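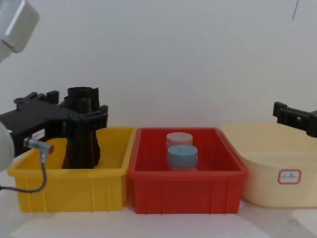 Three bins, two arms, and the two jars in the red one.

Date: 12/7/23
To: the Niven Robotics Club list
Subject: Re: Sorting station, what's left before February

Hi all,

Sorry for the slow answer, I had a lab report due and then slept for most of a day. Answers are mixed in with the quoted message, and then I have a couple of things of my own at the bottom.

> Can somebody write down where the sorting station is right now?
> I missed two meetings and the notes page still says "pick arm
> orientation", and I know we did that ages ago.

Yes, the notes page is hopeless, I'll fix it tonight. The setup is yellow bin on the left, red bin in the middle, the big cream tub on the right, all in one row against the white wall. One arm comes in from each side. Yellow and red are pushed together so they touch (please leave them like that!! the taught positions depend on it). If you have to move a bin to get at a cable, put it back against its neighbor and run the check program before you do anything else.

> Are we still using the jars? I thought they were going to be
> swapped for blocks.

Still jars. We talked about blocks, and they would be so much easier to grab, but the Cakance rules say "small containers with screw lids" and I'd rather find out now that we're bad at jars than find out in a gym with people watching. You can see the light blue lid and the pale pinkish one in the photo. I like that pair for testing because the jars are pretty much the same size, so the lid color is the main thing the sorter has to go on. If it mixes those up we know where to look.

One warning, the pale lid is harder for the vision code than the blue one. It's close enough to the color of the wall that the threshold gets confused. I moved the threshold a bit and our score went up, then I moved it a bit more and it went right back down, so it's where it was. If anyone in the vision group feels like owning this, it's yours with my blessing.

> What's the cycle count up to? The application form asks for a
> number.

The log has 328 full cycles on the current gripper fingers, and 116 of those are with both arms running together. The form wants up to 1000 by the time we show up, so we have a ways to go, but the thing runs pretty happily while you do homework next to it. Somebody does have to be in the room the whole time though. That's the department's rule and I'm not going to be the one who gets our key taken away.

> Also the sensor cable on the left arm. Is it supposed to hang
> down the front like that?

Ha, no. Well, sort of. The sensor with the red tip is where we want it, and the cable needs some slack or it tugs when the wrist turns. But it shouldn't be draped over the front of the yellow bin. There's a bag of clips in the Fekia drawer and I'd like two of them on the arm so the loop goes back along the link. I tried it once with tape and the tape let go halfway through a run, so no tape please.

> Do we have a ride to Ukunby?

Working on it. The van request is in, and I'll post as soon as I hear back. If you can drive and wouldn't mind being the backup, write to me off list.

OK, my own things now.

First, the black grippers. Both arms use the same finger files now, so if you change a file for the left one, the right one changes too next time somebody prints. I know that sounds obvious, but I spent an entire evening wondering why my right side had gotten worse (it was me, I'd changed it myself the week before). Put your name and a short note in the change log, even for tiny stuff.

Second, labels. The cream tub has the red-bordered label with the handwriting on it, and the other two bins need something similar on the front. The judges last year asked every team which bin was which, and we stood there pointing like tourists. Big letters, please, my writing is terrible so I'm not volunteering.

Third, new people! We have several who joined after the fall fair and haven't touched the arms yet. I'd love for each of them to get a turn at teaching a pick position before break. It takes maybe half an hour, it's the fun part, and the yellow bin is the best place to start because there's plenty of room to miss. Come find me at the bench, or reply here with a time that works and I'll unlock the room.

Travel forms are still in the shared folder. Please fill yours out before you leave for break, I need them all in before I can book anything for February.

See you at the bench,
your sorting station lead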